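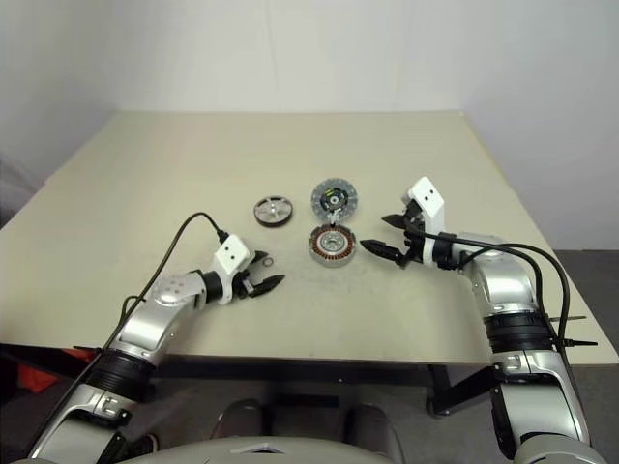 Figure 4.1 Parts of a small motor laid out on a bench, with the ring-shaped stator and its copper-coloured windings.

Chapter 4
Inside the Electric Motor

A motor is easier to understand in pieces. Once the casing is off, most small motors come down to a part that stays still, a part that turns, and the bits that hold the two in line. The part that stays still is the stator. Wire is wound around it in coils, and when current flows through the coils they act as magnets. The part that turns is the rotor.

The stator in Figure 4.1 shows its windings clearly. The small pulley wheel at the left of the group has a spoked face and a dark rim. A pulley carries a belt, and so passes the turning of the shaft on to something else. Small rings are easily lost - keep them in a lidded tray while you work.

In Chapter 2 you measured the current in a single coil of 1000 turns. In this chapter you will put several coils together and find out what decides the speed of a motor.

By the end of the chapter you should be able to:
name the main parts of a motor and say what each one does
explain why the coils are switched in order
take apart and rebuild the Trultis practice motor

Before you start
Read the safety notes for Chapter 2 again. Disconnect the supply before you open any casing.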